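Workshop tips: recording pick-and-place examples at home or in a small shop

Last updated July 25, 2023

These are notes for people who are collecting demonstrations for a learning arm on an ordinary table, with ordinary groceries. Most of them came out of our own sessions at Foley and a few were sent in by readers. They assume your arm already runs and you can already steer it by hand or with a leader arm.

Setting up the table

Wipe the table before you start and again after lunch. Crumbs and sticky rings show up in the recordings, and a sticky ring will drag a light object sideways when the gripper lets go.

Pick one table and stay with it for the whole batch. If you want a second table, make it a second batch with its own name. We labelled ours Starkdale and Wenen, and it saved a lot of digging through folders in November.

Glossy tops are fine but check them at the time of day you plan to record. A reflection that looks harmless at nine in the morning can be a white stripe by two in the afternoon. Close the blind or shift the table.

Run your cables along the floor in a striped or bright sleeve and keep them on the side away from your feet. Tape doesn't hold well on carpet. A cord cover is better.

Choosing the objects

Three things on the table is plenty for a beginner set: one hard, one round, one soft. A drink can, an apple and a bag of chips will cover most of what goes wrong. The can tips, the apple rolls, and the bag changes shape every time you touch it.
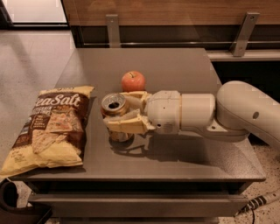 Do I need to use full cans, or will empties do?
Use both, but keep them in separate folders. An empty is easier to knock over and easier to crush, so the grip you teach on one won't suit the other. Start with empties until whoever is driving the arm has a steady hand. Rinse them first and let them drain upside down on a rack overnight.

Apples last well if you keep them in the fridge between sessions. Dry them before they go on the table. Replace them when they go soft, and write down the day you changed them. Waxed and unwaxed skins behave a bit differently in the fingers, so buy the same kind each time if you can.

For chip bags, leave them sealed. An opened bag loses its air and goes flat by the end of the day, and then your early examples don't match your late ones. Lay the bag down with the label up for half the batch and the label down for the other half.

How many, and how long

We aim for 60 good examples in a sitting and then stop. Past that the driver gets sloppy — short cuts on the approach, dropping things from too high. A full set for one task is 500, which works out to a bit more than eight sittings. Budget roughly 65 minutes for each one once you know what you're doing, and longer for the first couple.

Take a break of 5 minutes whenever you catch yourself rushing. Get up and leave the room if possible.

Driving the arm

Come in slowly for the last hand's width and close the fingers at one even speed. Lift straight up before you move across. If you go sideways too soon you will sweep the other items off their spots.

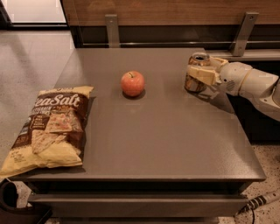 When you set something back down, pause just before it touches, then lower it the rest of the way and open the fingers. Wait a moment before backing off. Those pauses feel silly when you're doing them but they make the release much easier to learn, and you can trim them later if they turn out too long.

Move the objects between examples. Small shifts are good, a few centimetres this way or that, and every tenth example or so do a big one. Satish Negi sent in the tip we use most here: put a sheet of numbered squares beside you, roll dice, and place things by the numbers. Left to ourselves we all put the apple in the same place.

Keep your failures. Mark them as failures and put them in their own folder. A recovery, where the fingers slip and you go back for a second try, is worth keeping with the good ones as long as it finishes properly.

Looking after the gripper

Wipe the fingers with a damp cloth at the end of each sitting. Check the pads for grit and worn corners. We swap ours between sets and never in the middle of one.

Naming and backup

Task, table, date, driver, in that order, with no spaces. Our Drasus folders were done by memory the first time and we had to throw out two sittings we couldn't place. Copy everything to a second drive before you turn the arm off.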